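Preguntas frecuentes sobre el cuidado de tablas de cortar de madera

Tiempo de lectura: 5 minutos

Utilizamos cookies propias y de terceros para mejorar la navegación. Si continúa en esta página, entendemos que acepta su uso.

Actualizado el 23 de mayo de 2019

Reunimos las consultas que más llegan a la tienda Varero sobre tablas de madera, tanto las compradas en nuestra web como las de otras casas. Si su duda es sobre un pedido, escriba a atención al cliente con el número de referencia a mano.

¿Tengo que hacer algo antes de usar la tabla por primera vez?

Sí. Lávela con agua templada y un poco de jabón, séquela con un paño y déjela de canto hasta el día siguiente. Después aplique aceite mineral de uso alimentario por las dos caras y los cantos. En una tabla nueva recomendamos 4 capas, con unas horas de reposo entre una y otra. El modelo Zino sale del taller con la primera capa dada, así que necesita una menos.

¿Qué aceite debo usar?

Aceite mineral apto para contacto con alimentos, solo o mezclado con cera de abejas. El aceite de oliva y el de girasol no secan, y con el tiempo se ponen rancios y dejan olor. El de linaza crudo sirve, pero tarda varios días en curar. Los barnices de bricolaje no son adecuados para una superficie en la que se va a cortar.

¿Cada cuánto hay que volver a aceitarla?

Depende del uso y de lo seca que sea la casa. Con uso diario, una vez al mes. Para salir de dudas, eche unas gotas de agua sobre la madera: si forman bolitas, está protegida; si se absorben y dejan una mancha oscura, toca aceitar. En viviendas con calefacción por aire conviene revisarla al empezar el otoño, en septiembre, y otra vez a mitad del invierno.

¿Puedo meterla en el lavavajillas?

No. El calor y el remojo prolongado abren las juntas y deforman la madera. Tampoco la deje dentro del fregadero con agua. Los daños por lavavajillas quedan fuera de la garantía.

¿Cómo se limpia después de cortar carne o pescado?

Retire los restos con una rasqueta, lave las dos caras con agua caliente y jabón, aclare y seque enseguida. Si quiere desinfectar, prepare una disolución de lejía apta para uso alimentario con la dosis que indique el envase, aplíquela, aclare bien y seque. Lo más cómodo es tener una tabla para carne y pescado crudos y otra para pan, fruta y verdura.

¿Cómo quito el olor a ajo o a cebolla?

Cubra la superficie con sal gruesa, frote con medio limón y deje actuar unos minutos. Aclare con agua fría. Si el olor sigue, repita con bicarbonato y un poco de agua. Las dos cosas resecan, de modo que habrá que aceitar cuando la tabla esté seca.

Se ha combado. ¿Tiene arreglo?

Muchas veces sí. Casi siempre ocurre cuando una cara ha cogido más humedad que la otra. Ponga la tabla con la parte hueca hacia abajo sobre un paño ligeramente húmedo, con peso encima, y revísela a las pocas horas. Cuando esté plana, déjela secar de canto y aceite ambas caras por igual. Si la curvatura vuelve, consulte con un carpintero.

¿Se puede lijar?

Sí, y queda muy bien. Empiece con grano 120 si hay cortes profundos y termine con 240, siempre en el sentido de la veta. Humedezca la superficie, deje que se levante el pelo, seque y dé una última pasada suave. Limpie el polvo antes de aceitar.

¿Es normal que las tiras tengan tonos distintos?

Sí. Las tablas laminadas se hacen encolando listones, y cada uno conserva su color. En el arce es frecuente que haya tiras claras junto a otras algo más oscuras, y alguna puede destacar bastante. No afecta a la resistencia ni se considera defecto. Con el aceite todos los tonos se oscurecen un poco.

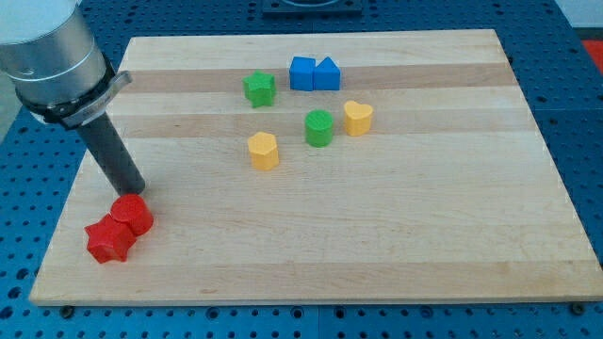 ¿Qué diferencia hay entre las tablas Cambridge y Ebihara?

La Cambridge es de arce, con la veta a lo largo, y pesa menos. La Ebihara es de testa, con las fibras en vertical: cuida más el filo del cuchillo, pero absorbe más aceite y cuesta más. La Cambridge tiene la referencia 3214 y la Ebihara, la 388.

¿Hacen devoluciones?

Aceptamos devoluciones de tablas sin usar y sin aceitar, en su embalaje. Las medidas especiales no admiten cambio, salvo que lleguen con grietas o juntas abiertas. En ese caso, envíenos una foto del daño y otra de la etiqueta.

Suscríbase a nuestro boletín y reciba consejos de mantenimiento una vez al mes. Puede darse de baja cuando quiera.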